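Kurup Adoption Survey: data card

Version 9
Maintainer: Etornam Quartey, Doltbridge
Status: stable, updated each April

Summary

The Kurup Adoption Survey records what mid-sized companies say they spend on AI work done in-house, and what they say the work is for. Each row is one answer from one company in one survey wave. The set covers 44 sectors and is meant for people who study budgets and staffing. It has no model output in it and no free text longer than a single field.

Contents

responses.csv: one row per company per wave
sectors.csv: sector codes and their long names
purposes.csv: purpose codes and the wording shown to respondents
weights.csv: sector weights, one file for all waves
changes.txt: corrections made after release

Collection

Doltbridge sends the questionnaire to a named contact in finance or operations. The contact fills it in through a web form and can save and return to it. A form with no spending band is dropped. A form with a spending band but no purpose code is kept and marked purpose_missing = 1.

Companies with fewer than 20 employees are excluded. Head count is taken as stated on the form and is not checked against outside records. Where two contacts from the same company reply, the later reply is used and the earlier one is stored in the archive held at Endmont, which is not part of the public release.

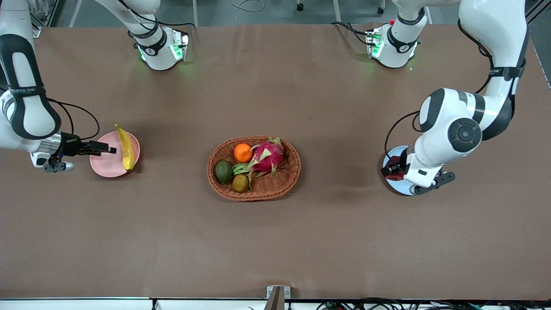
Purpose codes are assigned by the respondent, up to three per form, in order of spending. The list has 68 codes in nine groups. Group 4, physical automation, is the one that causes most of the queries we get. It applies when the company pays for software that drives equipment, so a bench with two arms mounted at opposite sides of a table is coded 4 if the company writes or trains the control software itself, and goes under group 7, purchased systems, if the software came with the arms. The cost of the arms is left out of the spending band in both cases. Respondents who could not separate the two were told to use group 4 and set mixed_cost = 1.

Fields in responses.csv

company_id: random string, stable across waves
wave: integer
sector: code, see sectors.csv
staff_band: A to F
spend_band: 1 to 8, in-house spending only
purpose_1, purpose_2, purpose_3: codes, may be blank
purpose_missing: 0 or 1
mixed_cost: 0 or 1
vendor_worry: 1 to 5, answer to "How concerned are you about relying on an outside supplier?"

Spending bands are in US dollars. Replies given in another currency were converted at the rate on the day the form was closed. The rate is not stored.

Known problems

The vendor_worry question was moved from the end of the form to the start in wave 6. Scores before and after the move should not be put on the same chart without a note.

Insurance and banking shared one sector code until wave 4. They have been split since then, and the old rows have not been recoded.

Small logistics firms reply less often than other sectors. The weights correct for this by sector but not by staff band. Cross tables of logistics by staff band are thin and should be read with care.

A bug in the Batia export tool cut purpose_3 to two characters in an early build of version 8. If your copy has purpose codes such as "41" where the list shows "41b", replace it with the current release.

Loading

All files are UTF-8, comma separated, with a header row. Blank means not answered. Zero is a valid value only in the two flag columns. Read company_id as text, as a few IDs are all digits and some tools will strip the leading zeros.

Use

The set may be used for research and teaching. Do not try to identify companies by joining staff band, sector and spending band to outside lists. Tables with fewer than nine companies in a cell should be suppressed before they are published.

Corrections

Send the company_id, the wave and the field in question to the maintainer at Doltbridge. Accepted corrections are listed in changes.txt and applied in the next April release.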